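Cleaning Out a Desktop Computer at Home
Workshop Tips
By Orathai Thongsuk
Sunday, September 23, 2018

Dust is the main thing that shortens the life of an older desktop. If yours sits on the floor, open it twice a year. If it sits on a desk in a room with no pets, once a year is enough. I do mine in January when the house is closed up and I have a free afternoon.

What you need

A Phillips screwdriver, medium size
A soft paintbrush, 1 inch, never used for paint
A can of compressed air or a small electric blower
Cotton swabs and a little rubbing alcohol
A muffin tin or egg carton for screws
Masking tape and a pen

Before you start

Shut the computer down, switch off the power supply at the back and pull the cord. Hold the power button in for a few seconds to drain what is left. Put a strip of tape on each cable as you unplug it and write down where it goes. Take the tower outside or into the garage if you can. The dust goes everywhere.

Lay the case on its side and take off the panel. Touch bare metal on the case before you reach in, and again whenever you have walked away and come back.

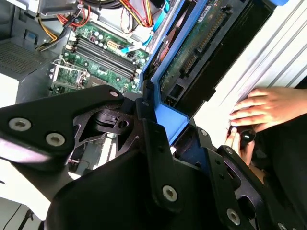
Start at the top and work down. Short bursts of air are better than one long one, and keep the can upright or it will spit liquid. Hold each fan still with a finger while you blow on it. Letting a fan spin fast from the air can wear out the bearing.

Use the paintbrush on the heat sink fins and anything the air won't move. Brush along the fins, never across them.

Memory slots

If the computer beeps at startup or won't see all its memory, the contacts may be dirty. Press the clips at the ends of the slot and lift the module straight up by its edges. Wipe the gold contacts with a swab barely damp with alcohol and let it dry. Blow out the slot but don't put a swab down in it. When you put the module back, line up the notch and press until the clips close.

Drives

Many office-type towers hold the hard drive in a plastic caddy that comes out without tools. Unplug the two cables first, pulling on the plug and never on the wires. Some caddies squeeze at the sides and some have a lever, so look before you force anything. Brush out the empty bay while you have the chance.

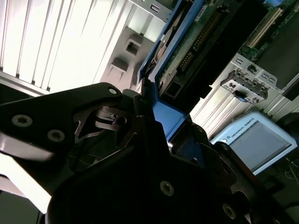
A blue plastic drive caddy.

Filters and outside

Foam filters can be washed in the sink with dish soap. Leave them on a towel overnight. A damp filter should never go back in.

Wipe the outside with a damp cloth. For sticker glue, use a drop of cooking oil, wait 4 minutes, then wipe with soapy water.

Putting it back

Check that no cable is touching a fan. Plug in the power and monitor first and make sure it starts before you close the panel.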